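Unit 4: Floors, Cords and Open Drawers
Course handout, Looking After a Shared Room
Instructor: Jean Nisbet

Welcome back! Last time we did walls and windows, which everybody finds easy to care about, so today we go down to where the fun is. Floors are my favorite unit of this course. A floor tells you how people use a room: where they stand, where they pull a chair, where they drop a bag and where they stretch a cord because the outlet was two steps too far away. Please read this before class and bring it with you, along with a pencil and the plan of your own room from Unit 2. If you missed Unit 2, a rough sketch on the back of this sheet will do fine.

4.1 Carpet, and why it is usually gray

Walk into almost any room that several groups share and look down. Chances are good that you'll find a dark, short carpet with little specks in it. The specks do a lot of quiet work. Crumbs, lint and bits of paper disappear among them, and a worn path shows much later than it would on a plain color. Lovely for the person who chose it, less lovely for the person who drops a small screw on it!

The practical side of this is that you can't judge a speckled carpet by standing in the doorway. Get down low, put a flashlight flat on the floor and let the light run across it. Things you'd never have seen from above throw long shadows. I have found earring backs, staples, a contact lens and most of a cracker this way, all in a room that had been called clean ten minutes earlier.

When you vacuum, go slowly and in two directions. One pass along the length of the room, then one across it. Pick up hard bits by hand first. Along the walls use the narrow nozzle, and do the same around anything set into the floor, such as an outlet box, where grit collects at the rim.

Spots: blot, don't rub. Cold water first, on a white cloth (a colored cloth can give its color to the carpet, ask me how I know). Work from the outside of the spot toward the middle. If it's bigger than your hand, leave it and write it in the room log.

4.2 Lines on the floor

Marked lines are a wonderful, cheap way of organizing a room. A yellow line on dark carpet can be read from anywhere, by anyone, in any language. It says: something changes at this point. The trouble is that people forget what. In a room I looked after years ago there was a line that three different groups explained to me in three different ways, and all of them were very sure of themselves.

So, before you put down a line, write one sentence in the room log saying what it is for. "Keep this side clear for walking." "Tables stay behind this line." If you can't manage it in one sentence, you probably need two lines, or none.

For tape on carpet, vacuum the strip first, pull the tape off the roll without stretching it, and press it down with the heel of your shoe as you walk backward along it. Cut the ends square. Tape that has been stretched shrinks back and lifts at the ends, and lifted ends catch toes and cart wheels. Check it every month. When a piece goes, replace the whole stretch between two corners — patches never lie flat.

And please, keep the line itself free. It is so tempting to treat it as a border where things can wait for a minute. A coil of cord across a line hides the very thing the line was meant to show.

4.3 Cords and floor outlets

Now we come to the part that gets people talking. A floor outlet is a fine invention. It brings power into the middle of the room, so that nothing has to run from the wall. What it doesn't do is shorten your cord. People plug in something with a long cord, use a quarter of the length, and the rest lies in loops wherever it fell. 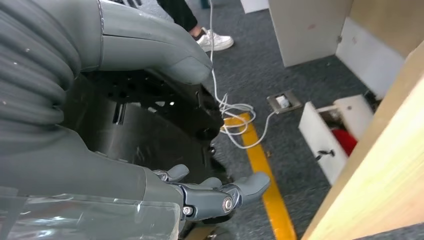
Sem Desmet, who taught this unit before me, had a rule that I've kept: the slack goes to the machine end or to the furniture end, never in the middle. Gather the extra length next to the thing you are powering, in loops as wide as a dinner plate, and hold them with a soft strap. Wide loops are kinder to the cord than tight ones, and they come apart again without a fight.

To get a tangle out, unplug it first. Then find the plug end and feed it back through, loop by loop, laying the free part straight behind you on the carpet. Don't pull! Pulling makes knots out of what were only crossings. With a really stubborn one I lay the whole heap flat, loosen it everywhere a little, and only then start from the plug. It takes a few minutes and I find it very satisfying.

If a cord must cross a walking route, use a cord cover. The Runberg covers in our supply closet are the low kind with sloped sides, and they lie nicely on short carpet. Put them straight across the route, at a right angle, so that feet meet them squarely. A long diagonal crossing means more cord for more people to step over. Never put a cord under the carpet or under a mat, where you can't check it and where heat can't get away.

Check the outlet too. The plug should sit all the way in, and the cord should leave it in an easy curve. Look at the lid if there is one, and make sure it isn't pinching the cord. A cracked outlet, a loose one or one that feels warm is a job for the electrician: unplug if it's safe to do so, put a chair over it and call.

4.4 Cabinets and drawers

White cabinets show everything, and I've come to like them for it. Scuffs near the bottom come from shoes and carts, faint marks at hand height come from hands. Start with a damp cloth and a drop of dish soap, then a dry cloth. Many dark scuffs are only a smear of rubber from a sole and will lift with a plain white pencil eraser. Try it, it's magic! A scratch that you can feel with your fingernail is damage and goes in the log.

Drawers have one big rule, and it's the rule of the hip and the shin: open it, take what you need, close it. A low drawer is the worst one to leave standing open, well under eye level and just where a person walking with a box can't see.

Inside, the problem is mostly darkness. Dark tools in a deep drawer turn into one dark heap, and the only thing anyone can find is whatever happens to be bright. You can use that. Line the drawer with pale paper, and put a strip of bright tape on the handles of the things people ask for most. In our own storage room we use Kivano trays in the top drawers and plain cardboard lids in the lower ones, and I couldn't tell you which works better.

Heavy things go low, sharp things go in a box with a lid, and spare cords get a drawer of their own, each one strapped and tagged with its length.

4.5 Practice for this week

Work in pairs and pick a room you both use. Give yourselves 30 minutes and no more.

First, one of you walks the room at an ordinary pace, carrying an empty box at chest height, while the other writes down everything the walker steps over or around. Swap and do it again. The second list is never the same as the first, and comparing them is the best part.

Next, follow every cord from plug to end. Draw it on your plan as it really lies, loops included, and then draw in another color how you'd like it to lie.

Last, choose one drawer. Empty it onto a table, wipe it, line it, and put back only what belongs there. Leave the rest on the table with a note for the other users, and don't throw out anything that isn't yours.

Bring both plans to the next class. We'll pin them up side by side and talk them through, and I'll have the strap samples from Madetti with me so you can try the different widths. Unit 5 is chairs and tables, so wear shoes you can lift in.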